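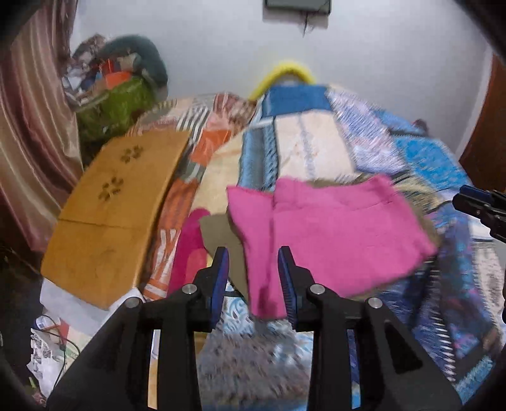

Bright pink folded garment among folded clothes and patterned fabrics.

Progress report: Fovthorpe browser, maintenance branch
Reporting period ending December 2019
Prepared for the Utthorpe software fund

1. Summary

Work on the maintenance branch continued according to the plan accepted in April. The branch keeps the Fovthorpe browser usable on 32-bit desktop systems that no longer receive builds from the main line. Two of the three work packages are complete. The third, replacement of the update service, is behind schedule and is covered in section 4.

2. Security backports

Patches from the main line were reviewed in batches. Of those reviewed, 111 applied to code still present in the branch and were merged. The rest touched components removed earlier (the sync client, the built-in PDF editor) and were closed without change.

Two patches to the certificate store could not be merged as written. They depend on a newer TLS library that does not compile with the older toolchain. Equivalent changes were written by hand and tested against the Rácz test suite, which passes on all supported systems except one localized build. That failure is in date formatting and predates the patches. It remains open at low priority.

3. Memory use and startup

The target was to keep the browser below 300 MB of resident memory with the standard set of test tabs open. The current build meets this on the reference machine after the following changes:

- Image cache limit is now set from installed memory at first run. The old fixed value is kept if the user has edited it.
- Background tabs release decoded images when they have not been viewed for ten minutes.
- The history database is opened on first use, no longer at startup.
- Spell-check dictionaries are loaded per language.

Cold start on the reference machine improved by roughly 200 milliseconds, most of it from the history database change. Warm start is unchanged within measurement error. Profiles with a very large bookmark file still start slowly. The cause is the bookmark parser, which was outside the scope of this package.

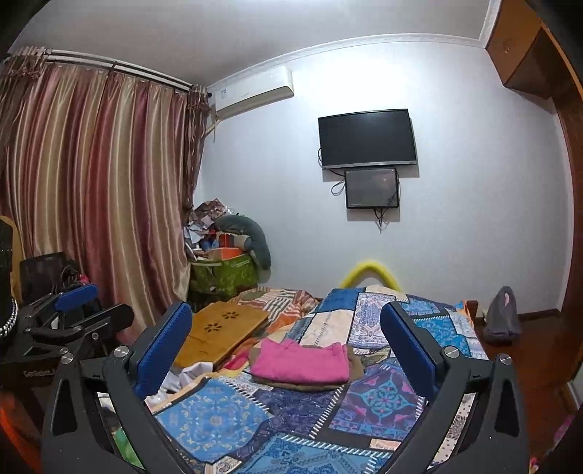 Folded pink cloth on a brown garment, patchwork quilt.

4. Update service

The existing updater fetches a full installer each time. The replacement, Grakstead, fetches only changed files and verifies each one before it is written. The client side is finished and has been in the nightly builds since the middle of the period. The server side is not finished. Generating difference packages for older releases takes longer than planned, and the storage layout had to be redone once when file names with non-Latin characters were handled incorrectly.

Until the server is ready, release builds will ship with the old updater. The switch is controlled by a single build flag, so no further client work is expected.

5. Budget

Spending on packages one and two is within the agreed amounts. Package three has used its full allocation for testing hardware and part of the reserve. No additional funds are requested. We ask that the unspent part of the translation line be moved to server hosting.

6. Next period

- Complete server-side package generation for Grakstead
- Run the updater trial with the existing nightly users
- Profile the bookmark parser and estimate the work needed
- Update the build instructions, which still describe the previous compiler

Filed under: Browsers, Legacy Systems, Grant Reports

© 2019 Fovthorpe maintenance project | Contact | Back to top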